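Good Practice for Tabletop Robot Cells: The Rules We Work By

The notes on this blog are usually informal. This entry sets out, in one place, the practice I follow and ask of anyone who shares the cell.
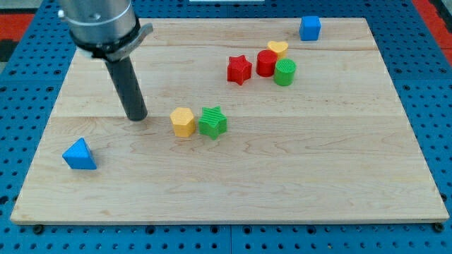 1. The work surface

The board must lie flat on the perforated platform before the arm is enabled. We use a plain wooden board, and I ask that it remain plain. Tape marks, pencil outlines and labels are not permitted, as they tend to stay long after the task they were made for. Much of the surface should be left open at the start of a task so that the tool has room to approach.

A board that has warped is to be withdrawn and replaced. Shimming it at one corner is not an acceptable repair.

2. The pieces

The Nilley set consists of small blocks in strong colors. Shapes may repeat in different colors: a red star and a green star, a red cylinder and a green one. Written instructions must therefore name both color and shape. "Move the star" is not a valid instruction under these rules. "Move the green star" is.

Pieces may stand close together, and a heart set just behind a cylinder is a fair arrangement. Stacking is excluded unless the task sheet calls for it. Damaged pieces are retired and recorded in the Jatance log under the name of the person who found the damage.

3. Speed and reach

The arm runs at no more than 68 percent of its configured speed when a person is in the room, and at 100 percent only with the door closed. The earlier limit was higher. Kianoush Karimi argued for the reduction in January, and after reviewing the logs I agreed with him.

Hands stay off the platform while the arm is enabled – this includes reaching in to straighten a fallen piece. Stop the arm first, and wait until the stop is confirmed on screen.

4. Tool clearance

When the tool hangs low over the board, the operator checks its clearance from the wood before the first lateral move. The check is made by eye and again on the Hattori display. If the two disagree, the arm is raised and the height is taught again.

5. Records

Each session receives a number and a short written note. The Altero binder now holds 118 of these notes, and the most useful are seldom longer than 6 lines. The starting layout is recorded before any motion. A session without a recorded layout is not counted, however well it went.

Proposed changes to these rules should be sent to me in writing. The section on tool clearance is next for review, as the wording on repeat checks after a tool change still needs work.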